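# How do I wash dark gray rib knit without the ribs going flat?

**rargate_knitter**

Okay, I've got a pile of dark gray knit stuff to wash before winter (gloves, mostly) and I'm scared of it! It's the kind with fine ribs running up and down the back of the hand. My last pair went in with the towels and came out wide and saggy, and the ribbing never came back. Machine on cold? Sink? I used Maglaya wool soap last time, if that matters.
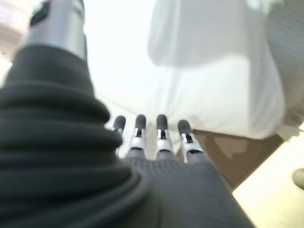

*Liveo Community Help / Knits & Mending Club*

**bluebasin30**

Sink, every time. Cool water, a tiny squirt of soap, push them under and leave them alone for 30 minutes. Don't rub! Rubbing is what gets you the fuzz. Then roll them in a towel and press, and while they're damp pinch the ribs together with your fingers and pull a little lengthwise, so the fabric narrows again. Dry flat. I hang nothing ribbed, ever, after what happened to my Urkilberg sweater. The soap is fine, just use less than the bottle says.

**sockdrawer**

i just use a mesh bag on delicate and mine are ok. no towels in there though, the lint on dark gray is awful

**twoneedles**

Agree with the sink answer, but check the label first, because cotton rib and wool rib behave differently. Cotton mostly stays baggy until you wash it again. And do the dark ones on their own the first time. Mine turned the water almost black and I had a cream scarf in there.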